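Flakcombe Library opens exhibition on the ghost story and its readers

FLAKCOMBE, 21 November 2020: Flakcombe Library will open a free exhibition on the nineteenth-century ghost story next May, with a program of talks, readings and school sessions running alongside it. Planning is complete and bookings for the school sessions are now open.

The exhibition is called The Lamp on the Stair. It looks at how short tales of haunting were written, sold and read aloud at home, and at what they had to say about money, inheritance and the treatment of servants. It draws on the Stareck collection, a private library of 1337 books, magazines and pamphlets that came to Flakcombe as a gift and has been in storage while it was catalogued.

Visitors will see 229 items from the collection. Most are cheap magazines, the kind that were passed from house to house until they fell apart. Many have notes pencilled in the margins by early readers, including one who corrected the spelling in every story and another who wrote the ending she would have preferred.

The items are arranged by the part of the house in which the haunting takes place. The first section covers halls and staircases, the second bedrooms, and the third kitchens and sitting rooms, where the stories were most often told.
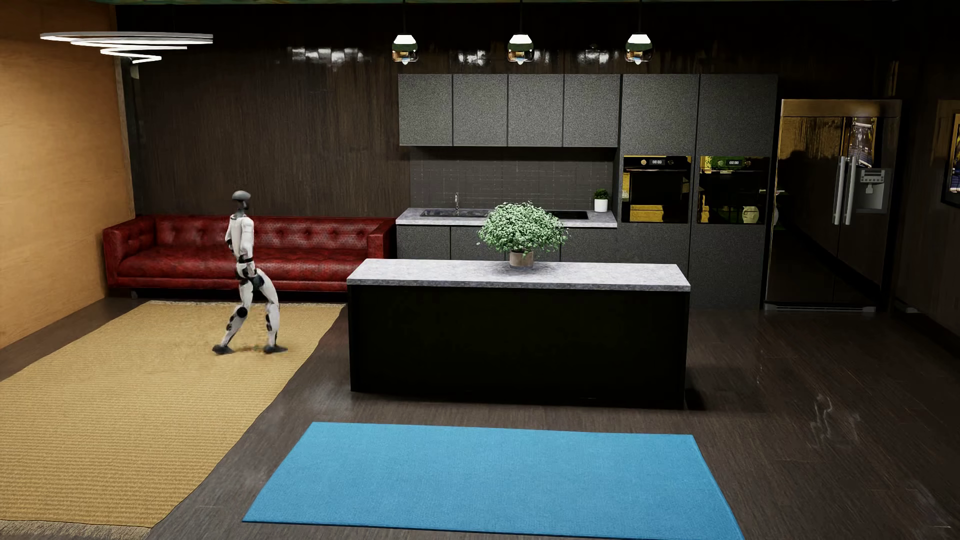
Talks and readings

The talks are held on weekday evenings in the upstairs reading room and last an hour. Danica Vávra, curator of the exhibition, will give the opening talk on women who wrote for the magazines under initials or under no name at all. Later talks deal with the Christmas number, the railway bookstall and the translation of ghost stories for readers overseas.

"These writers were paid by the page and had to hold a reader who was already tired from work," Ms Vávra said. "They got very good at it. A lot of them also had something pointed to say about who owned the house and who cleaned it, and a ghost let them say it."

Each talk is followed by a reading of one complete story. The readings are unabridged and some run longer than half an hour. Tea will be served between the two.

A new paperback, also called The Lamp on the Stair, will be published by Plakia Books to go with the exhibition. It contains 12 stories from the Stareck collection that have not been reprinted since they first appeared, with a short introduction to each. The first printing is 2000 copies. The book will be sold at the library desk and through bookshops.

School sessions

The school sessions are for students in the senior years and take a full morning. Students read two stories before they come, handle original magazines under supervision, and then write the first page of a ghost story set in the present day. Teachers will be sent the reading a month ahead. There is no charge, but schools need to arrange their own transport.

A trial session was held with one class earlier in the year. The students were asked to set their stories in a house they knew well, and to leave out storms, castles and anything else borrowed from films.

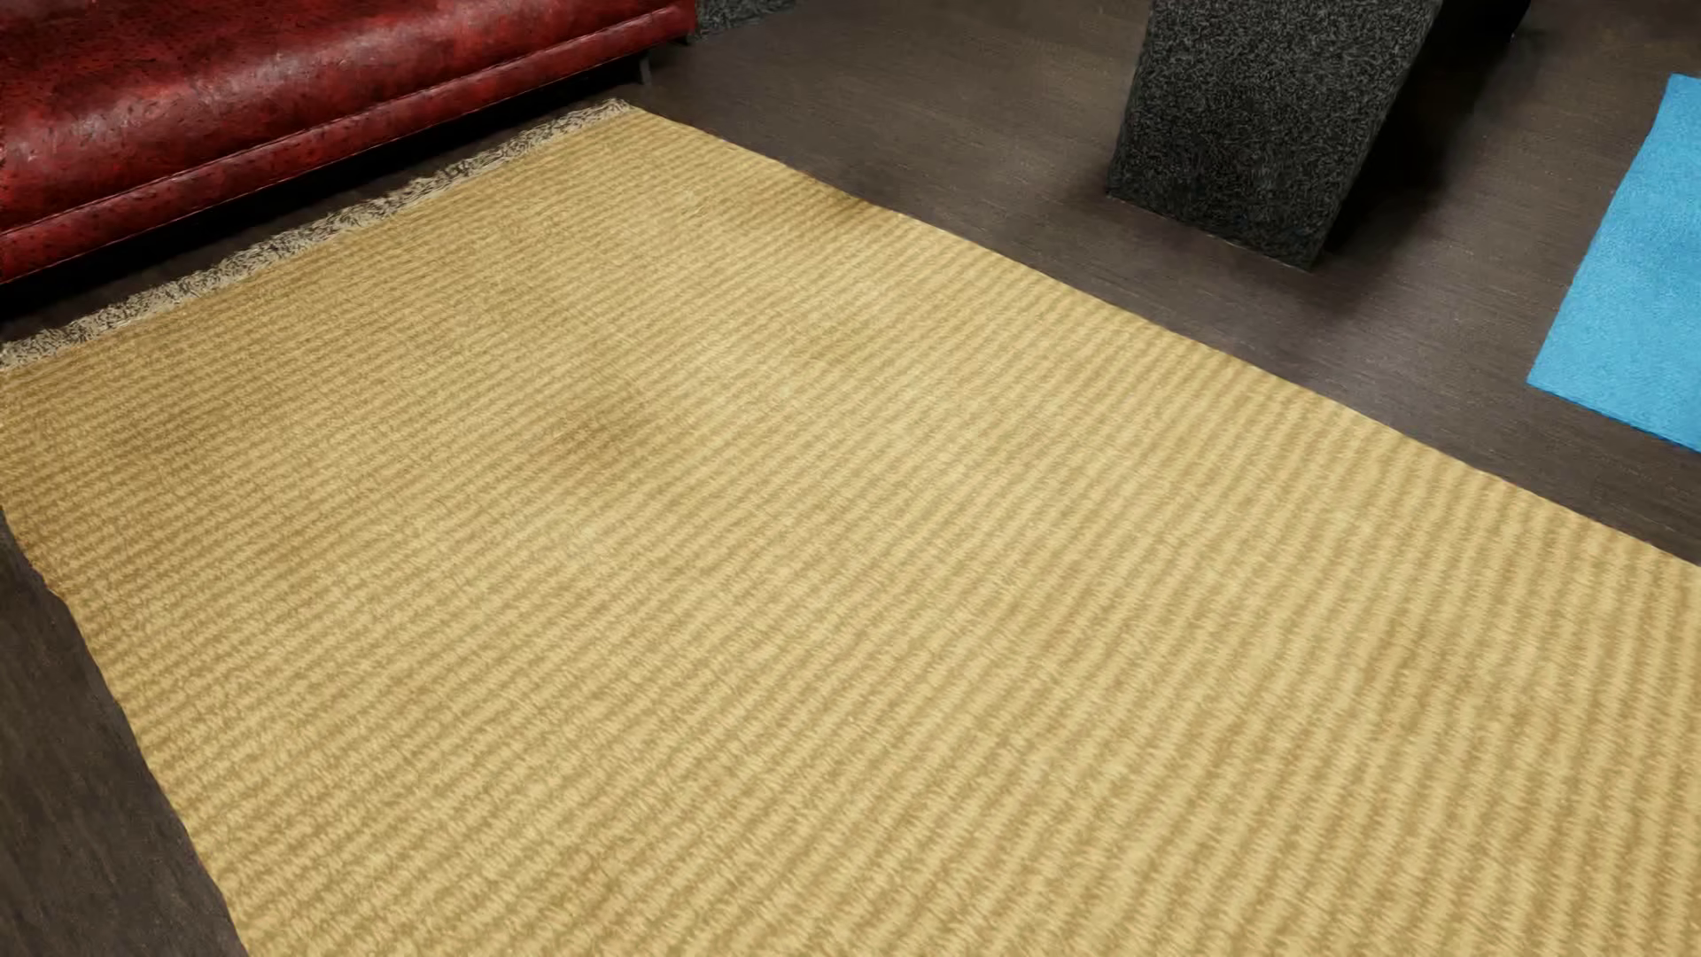 Calum Cairns said the class had found the older stories slow for the first few pages and had then argued over them all the way home. "They wanted to know whether the narrator was lying," he said. "I hadn't planned a lesson on that, but we had one the next day."

A selection of the students' opening pages will be bound and placed in the last section of the exhibition, beside the magazines.

Visiting

The Lamp on the Stair will be in the Iturra Room on the ground floor of Flakcombe Library during normal opening hours. Entry is free and no booking is needed for the exhibition itself. Seats for the evening talks are limited and should be reserved at the library desk. The room is wheelchair accessible, and large-print labels are available on request.

Teachers who wish to book a school session should contact the library's education desk and give the size of the class and a preferred morning. Review copies of the book can be requested from Plakia Books.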